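The Poletti serving tray, after a long winter of breakfasts

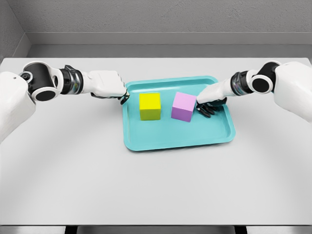 How I ended up with it

I have been carrying my mother's breakfast upstairs since November, when she had her hip done, and for the first few weeks I did it on a cookie sheet. If you have ever tried to get a full cup of coffee up fourteen steps on a cookie sheet you will know why I went shopping! My friend Sylvie Carrier runs a little kitchen shop over in Asden and she talked me into the Poletti, the long one with the rounded corners. I paid her full price for it, and she would want me to mention that she wrapped it beautifully.

Living with it

The first thing I noticed is the rim. It stands up high enough that a sliding bowl stops where it should, and it flares out a little at the top, so your fingers have something to curl around. There are no handles cut into the ends. I missed them for a day or two (my old wicker tray had them, rest its soul) and then I stopped thinking about it. With cold hands or sore wrists you may feel differently, and my mother, who has both, would rather I did the carrying anyway.

The floor of it is flat, properly flat, and a juice glass doesn't rock. It is also on the slick side. A plate with an unglazed foot will stay put, but my smooth cereal bowls went skating until I started laying a damp dish towel underneath. I do wish Poletti would put a bit of texture down there. A liner comes with the next size up, I'm told, though Sylvie didn't have one in the shop for me to look at.

It weighs 900 grams on my baking scale, which sounded heavy to me for plastic, but I've come to like it. The light trays I've had all tipped the moment somebody lifted the teapot off one side.

Washing it

Top rack of the dishwasher, most nights. I did manage to stain it with turmeric in January, a big orange thumbprint right in the middle, and I scrubbed at that for a week with baking soda before it faded. Tomato soup wipes right off. Along the inside, where the walls slope down to meet the floor, crumbs do like to gather, and I go around there with an old toothbrush on Sundays while the radio is on.

The other one I tried

My neighbor Gyula Szilágyi swears by his Nudach, and he was kind enough to lend it to me for a weekend. It's a handsome thing, with a cork bottom and proper handles, and nothing slides on it at all. But you can't soak it, and it's deep enough that my mother had to reach down over the edge to get at her toast. She gave it back to me with a look. Gyula eats his supper in front of the ball game every night and for that I think his is the better tray, so don't let me put you off it.

Would I buy it again?

I would, and I nearly have. My sister wants one for the porch, and I've got my eye on the smaller size for seed packets and labels, which are all over my potting bench at the moment. Four stars out of five from me. The missing one is for the slippery floor, and my mother says to tell you she'd have given it five.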